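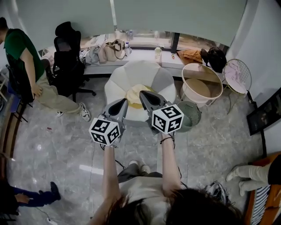
Kazimiera Wysocka had the quote from Tradoleo open on her laptop and had read it twice. Two pairs of hand-held grippers, cables, mounts, a year of support. The second pair was the problem.

"We could hire it," said Kacper Nowakowski.

"For how long?"

"Until the cushions are done."

She typed that in and looked at what it did to the total. Listedard had given them money up to the end of November, and the sheet had to go back by four on Wednesday. So far it had a line for the grippers, a line for storage and a line called Other, which Kacper had filled in as 2,000 and refused to explain.

"What is Other?"

"Things break."

"They'll ask which things."

"Jaw tips. Cables. The tips wear down at the ends and then they slip on cloth."

She deleted Other and wrote Spare tips and cables. Then she halved it. Kacper watched her do it and said nothing, so she put a little back.

The plan was to record 216 runs of tidying a lounge. They had 126. At the present rate they would finish after the money did, and the arm from Nazarenko, the one that was meant to learn from all this, had not even been ordered. Its delivery time was printed on the second page of the brochure in small type. Kazimiera had found it that morning.

"If we buy the arm first," she said, "we've got an arm and nothing to teach it."

"And if we buy it last?"

"Then it comes after Christmas and Atine get the hotel job."

Kacper rubbed his eyes. He had worked at Atine before this and did not like hearing the name.

"Order the arm now," he said. "Hire the second pair. Leave out the support."

"You said things break."

"I can mend a cable."

She took the support line out. The total turned from red to black, with very little to spare. She saved the sheet under a new name, in case, and asked him how soon he could start on the next run.

"After lunch," he said, and went to find his sandwich.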